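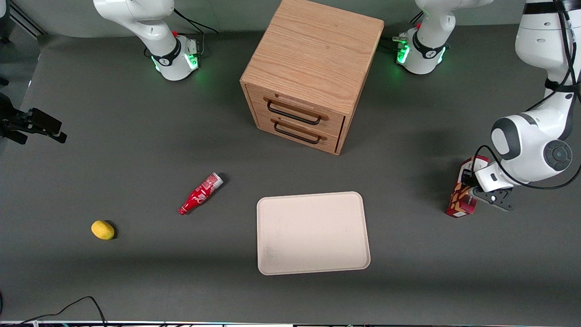 Little oak drawer box and the beige tray

Desk clutter: drawers or trays? (and does anybody really keep up with paper)

despina_c
OK so I've been working from home for 2 years now and my desk has turned into a landfill. Receipts, seed packets, three kinds of tape, a passport photo of my husband where he looks like he's wanted somewhere. I finally bought a small two-drawer box and a tray and now I'm stuck on what goes in which. My sister says everything goes in drawers, end of story. I feel like if I put a bill in a drawer I will never pay that bill. What do you all do?

talhar
Trays. Drawers are where mail goes to die. I found a gift card in one of mine last September that had been in there so long the restaurant had closed. Anything with a due date sits out in the open where it can bug me.

banon_dede
Gonna disagree with Talha (again, hi). I had trays for years, a stack of 6, and all I did was move the same pile from the top one to the bottom one. What fixed it for me was getting rid of the paper before it got to the desk. I open mail standing over the recycling bin and maybe two things a week make it into the house.

talhar
Some of us get more than two things a week, Dede.

banon_dede
You get catalogs. Call and cancel the catalogs!

waraporn b
I'm somewhere in between. Top drawer is stuff I touch every day, so pens, stamps, the good scissors. Bottom drawer is chargers and batteries and it's a disaster and I've made peace with it. The tray is only for paper I have to do something about, and I go through it Friday with my coffee. Takes me 15 minutes unless there's insurance stuff in there, and then it takes the whole coffee and part of another one.

Despina how big is your tray? If it's deep you'll just fill it. Mine is shallow and when the paper starts sliding off I know I'm behind.

despina_c
It's shallow! Just a low rim, so I guess I'm in luck there. I like the Friday idea but Fridays are when my brain is already out the door. Might try Mondays.

kitti_s
Mondays never worked for me, I'd push it to Tuesday and then it was Thursday. Pick whatever day you already do something boring. I do mine while the laundry runs.

Also, unpopular opinion, but scan it. I had over 3,000 pages of old tax and school papers in the closet and fed them through a scanner all winter. Closet has coats in it now.

talhar
And how many of those scans have you opened since?

kitti_s
One. But I found it in ten seconds, so I'm counting it as a win.

waraporn b
Please back those up somewhere, Kitti. My brother-in-law did the same thing and then his laptop took a bath.

despina_c
I don't think I have a winter of scanning in me, so for now it's bills in the tray, tape and seeds in the top drawer, everything I'm scared of in the bottom one. I'll report back after a couple of weeks. Does anyone label their drawers or is that overkill with only two of them?

banon_dede
Overkill. You'll remember. It's two drawers.

waraporn b
I label mine. Other people live in my house and they put the scissors anywhere.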